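July 9, 2024

Laundry day, and most of it went to the machine and not the laundry.

I had two loads sorted before breakfast, the towels and the dark things, and a third pile of bits that never seem to belong anywhere. It was cold enough that I kept my coat on in the laundry. The window over the trough was fogged and I wiped it with a sock from the dark pile, then put the sock back.

The towels have been coming out with grey fluff on them for a couple of weeks. At first I blamed the new bath mat from Cendcombe, which shed badly the first time it was washed, and then I blamed tissues in pockets. I have been checking pockets since the end of June and found one tissue, one bus ticket and the cap off a pen. The fluff kept turning up anyway. Yesterday my good navy jumper came off the line with a long pale hair stuck across the front and I decided I would not put another thing in until I had cleaned the machine out properly.

The machine is the Trurkik that came with the flat. It is older than I would have chosen but it does the job. The booklet was in the drawer with the takeaway menus, folded wrong and missing the back page. It says to run an empty hot wash every month. I have lived in Floredbridge for two winters and have done that perhaps three times, so I can't complain about the machine.

I started with the rubber seal. Pulled the lip back and went round with an old face washer and a bowl of warm water. It was worse at the bottom, where I got out a wad of lint, a hairpin and a five cent coin that had gone nearly black. Changed the water twice. Then the detergent drawer, which I had never taken right out before. You press down on a tab at the back and it slides free. Underneath was a brown jelly of old softener, and I gave up softener last year, so that has been sitting there a good while. An old toothbrush did the corners and the hot tap did the rest. I stood the drawer on the sill to drain.

After that I got the torch and had a proper look inside.

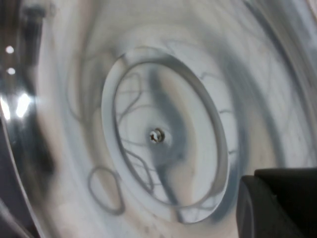

Inside the machine, lint and all. The screw in the middle looks a bit rusty.

I had never really looked in there. You put clothes in and take them out and your eye goes to the clothes. Fine hairs all over the disc, more of them on the left, and a thick grey loop of something stuck beside it like a bit of darning wool. There was a bluish smear down the middle as well. I wondered about the new jeans, which I washed on their own with that in mind, but I don't know that it was them.

The screw bothered me more than the lint did. It has a brownish look to it and stands a little proud of the disc. I thought about getting the screwdriver and taking the disc off to see what was behind it, and got as far as opening the tool drawer. Then I thought about having it in pieces on the floor with two loads of washing waiting, and shut the drawer again. I will ask at Ševčík, the repair place near the station, next time I am down that way. They fixed the kettle cord and didn't charge much. If it is only a new screw I can do that myself.

So I wiped it out by hand. The loop came away easily with a damp cloth. The fine hairs were more stubborn and mostly moved from one spot to another, until I tried a rubber glove, slightly wet, and rubbed in circles. That balled them up and I could pick them off. The groove inside the rim took a cotton bud, and then several more. My shoulder was aching by then from leaning in with one arm and holding the torch with the other.

For the hot wash I used 100 grams of washing soda, which is what the packet said, nothing else. It took over two hours, longer than any wash I ever do. I had toast and did the ironing from last week, and rang the power company about the bill while I waited. On hold for most of the spin. The bill stays as it is.

The filter I left until the water had cooled. It is behind the little flap at the front and you need a shallow tray under it. I used the lasagne dish, which I then washed twice. I had pictured a cup or so of water and measured 400 mL in the jug afterwards, plus whatever went on the floor. In the filter was more lint, a shirt button, and a bread tag. The button is from the striped shirt I gave to the op shop in autumn with a button missing. I put it in the button jar anyway.

Put the towels through at half past two on an ordinary warm wash. They came out better. Not perfect – there was still some fluff on the dark green one, though that may have been on it already. Too late for the line by then, with the sun off the back fence, so they are over the chairs and the heater is on low. The flat smells of damp cotton and a bit of washing soda.

The dark load will have to wait until tomorrow. I have gone through all of its pockets. The jumper I will do by hand in the trough and lay flat on the spare bed.

To get: rubber gloves, washing soda, cotton buds, a new face washer. Ask about the screw. Write the hot wash on the calendar for the start of each month, and leave the door of the machine ajar overnight.

Soup for tea, the last of the pumpkin. Rain after dark, fairly steady.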